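Plundonance reunion set at Ivstead — who went??

Forum: Loud Stuff > Glam, Sleaze & Hair Metal

robles_rhythm
Posted July 7, 2018
Back home, ears still gone. 13 songs, no encore, no ballad. NO BALLAD. You reform after all that time and leave out the one song my wife came for? Sound was great up front tho. New drummer hits like a truck.

velvetboot77
The no ballad thing is why it was good. They always hated playing it, you can hear it on the old live tape. Half the room used it as a beer break anyhow.

robles_rhythm
Half the room used it to slow dance, different club maybe lol

TomoyoHamada
Was at the back by the merch table. Couldn't hear a word of the vocals till the fourth song, then somebody woke up at the desk. Guitar way too loud all night. Loved the pink scarves on the mic stand — same as the first tour.

spandexdad
Didn't go. Tickets too much for a band with 2 original members. That's a tribute act with better lawyers.

velvetboot77
Singer and the guy who wrote the riffs. Who else do you need, the keyboard player?

spandexdad
yes. Keyboards are all over Astuvell. Take them off and it's a bar band. Did they even play anything off it

robles_rhythm
Four off Astuvell. Keys were on a backing track, pretty obvious when the intro started and no one was standing there. Didnt bother me much.

TomoyoHamada
Bothered me. Either hire a player or rearrange it.

Aitana Cabello wrote the whole night up on her blog, pasting the start for anyone who can't get the page to load:
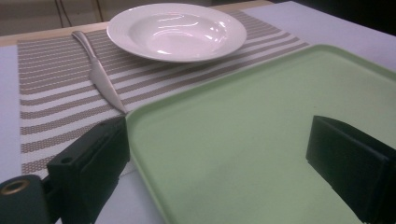 17 min read

"Plundonance were never the prettiest band on the strip and they knew it, so they got louder. At Ivstead they still start with the siren, still come out one at a time, still make you wait for the singer. The boots are lower now. The voice is too, a full step down on most of the old stuff, and I liked it better there."

velvetboot77
She's right about the voice. The high stuff was always thin. Lower key, more growl, fine by me.

spandexdad
Tuning down a step = can't sing it anymore. Lets call it what it is.

glitterghoul
Everybody tunes down. Name one singer from that scene who hasnt.

Anyway does anyone have the setlist in order? I had the second half as a blur, and I need it for my tour page. Also want to know if the bass solo was a real song or just a bass solo.

robles_rhythm
Just a bass solo. Long one. Will type up the list tomorrow, it's on the back of my ticket in eyeliner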